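Notes for the Flondico safety session, slot two. Speaker: Sibel Polat.

Start with the stop itself. In June the arm at Brillska was running the table-clearing job. On cycle 1555 it closed on a can, carried on down and pushed against the tabletop until the force limit cut in. No one was hurt. The finger mount was bent and we lost the afternoon.

Say early that the force limit did its job. The planner should never have sent the arm that low.

Cause: the grasp planner took the can and the fruit beside it as one object. It worked out a centre for the pair, and that centre was lower than either part could be gripped. Ilir Milošević found this in the logs the same evening.

Next slide is from the simulator, where we now test this kind of layout. Give people a moment to look.

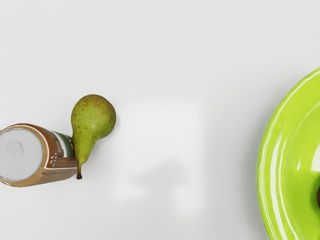
Simulated table from above: can on its side, pear touching it, plate to the right.

Point out where the pear and can touch. Our old test set had 484 layouts and 19 of them had objects in contact, all upright. Dragica Hodžić has since built a new set of 2330, with cans lying down and items pressed together.

What we changed: a fixed floor height in the controller, which the planner cannot override. If the object outline looks doubtful, the arm waits and calls the operator.

Still open: shiny plates. Reflections on the rim upset the depth reading and we have no fix yet. Panagiotis Ristić will take questions on the controller.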